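# Chapter 3: Serving, Clearing and Carrying

Most complaints in a café or canteen have little to do with the food. In September the catering students at Midthorpe read through 2,536 comment cards left by customers over one year. The commonest complaint was a long wait at the counter, followed by tables that had not been cleared. Both come down to how people and crockery move around a room.

This chapter deals with that movement. It covers the layout of the service area, the choice of trays and trolleys, and the order in which a table is laid and cleared. Cleaning chemicals are left until Chapter 5.

## 3.1 The service route

A service route is the path taken by an item from the kitchen to the customer and back to the wash-up. In a well-planned room the two halves of the route do not cross. Clean plates travel along one side and used plates return along the other.

In small premises this is often impossible. Luminița Tănase, who ran the dining room at Davley House with 185 covers at lunch, had only one door to the kitchen. She dealt with it by timing: food went out on the hour and the half hour, and clearing was done in between.

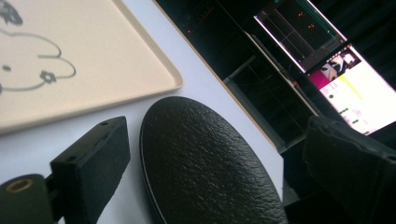

Door width, floor surface and the height of the counter all affect how much a person can carry safely. A step of even a few centimetres between kitchen and dining room should be marked, and a ramp fitted where trolleys are used.

## 3.2 Choosing trays

Trays are sold by size, shape and material. A large tray saves journeys but is heavier when loaded and harder to turn in a narrow gap. A raised rim stops cups from sliding off, though it will not save a tray that has been loaded unevenly. Heavy items go in the middle or on the side nearest the body.

Decoration is a matter of taste. Plain trays show spills clearly and are easy to match when replacements are bought. Patterned ones suit a tea room or a home setting.

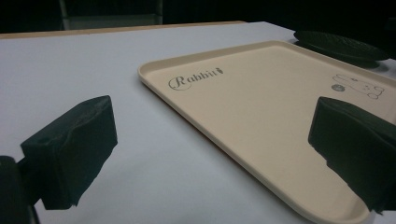

*Figure 3.1 A large rectangular serving tray on a pale tabletop.*

Before buying in quantity, borrow or buy one tray and check it against the racks in the dishwasher. Liviu Nedelcu, a buyer for the Prendergast tea rooms, once ordered a full set that had to be washed by hand for three years.

## Key terms

**Cover:** one customer's place at a table, or one meal served.

**Service route:** the path of an item from kitchen to customer and back.

**Wash-up:** the area where used crockery is scraped, washed and dried.

Section 3.3 looks at trolleys and the loads they can take.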